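Avaliação do kit de manipulação Jonura para tarefas de arrumação de mesa
Relatório de projeto, unidade curricular de Automação Aplicada
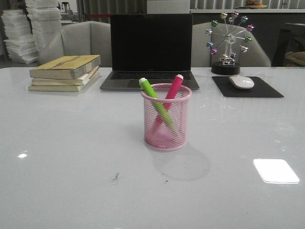

Angeliki Galanis

1. Objetivo

O presente relatório descreve a avaliação do kit Jonura, vendido pela empresa Dirkis para escolas e pequenos laboratórios. O kit inclui um braço de mesa, uma pinça de dois dedos, uma câmara fixa e o programa de controlo Pusport. O nosso objetivo foi saber se um grupo de estudantes sem experiência anterior consegue instalar o kit e preparar com ele uma tarefa simples: colocar marcadores num porta-lápis e voltar a retirá-los.

2. Ambiente de trabalho

Escolhemos uma mesa de uso normal e não uma bancada de laboratório, porque o fabricante apresenta o produto como adequado para escritório. Sobre a mesa ficaram um computador portátil, três livros empilhados, um rato sem fios no seu tapete e uma pequena roda gigante decorativa. O porta-lápis é de rede metálica cor-de-rosa e os dois marcadores, um verde-lima e outro magenta, cruzam-se dentro dele em forma de X.

Esta posição cruzada é importante para a avaliação. Quando os marcadores estão inclinados para lados opostos, a pinça deve aproximar-se com um ângulo diferente para cada um. O manual do Jonura trata apenas o caso de objetos verticais, e por isso tivemos de definir os ângulos manualmente.

3. Instalação

A montagem mecânica demorou 40 minutos e não apresentou dificuldades. A instalação do Pusport foi mais lenta. O programa pede uma calibração da câmara que está explicada em 2 páginas do manual, mas os nomes dos menus na versão portuguesa não correspondem aos nomes do texto. Recomendamos seguir a versão inglesa até à próxima atualização, que a Dirkis anunciou para setembro.

4. Observações sobre a visão

A superfície da mesa é branca e brilhante, e reflete a iluminação da sala. No canto inferior direito da imagem da câmara aparece um reflexo quadrado muito claro, que o módulo de deteção classificou várias vezes como objeto. Resolvemos o problema com uma zona de exclusão – função bem feita e fácil de usar.

A rede do porta-lápis causou outra dificuldade. As paredes são semitransparentes e a parte inferior dos marcadores vê-se através delas, de modo que o contorno calculado pelo programa ficava por vezes incompleto. Com a opção «só acima do bordo» os resultados foram mais estáveis.

5. Registo de dados

O Pusport guardou mais de 2503 registos de movimento durante o projeto. A exportação em formato de tabela funciona bem, mas os ficheiros não indicam a unidade das forças. Perguntámos ao serviço de apoio, que respondeu no dia seguinte com clareza.

6. Apreciação

O kit é sólido e a pinça segura os marcadores sem os riscar. O ponto fraco é a documentação. O braço da Benedetti, que usámos no semestre anterior, tem um manual melhor, mas não traz câmara, e esta deve ser comprada à parte. Para uma disciplina introdutória preferimos o Jonura, com a condição de o docente preparar antes um guia curto de calibração. O guia que escrevemos encontra-se no anexo A, e as definições dos ângulos de aproximação no anexo B.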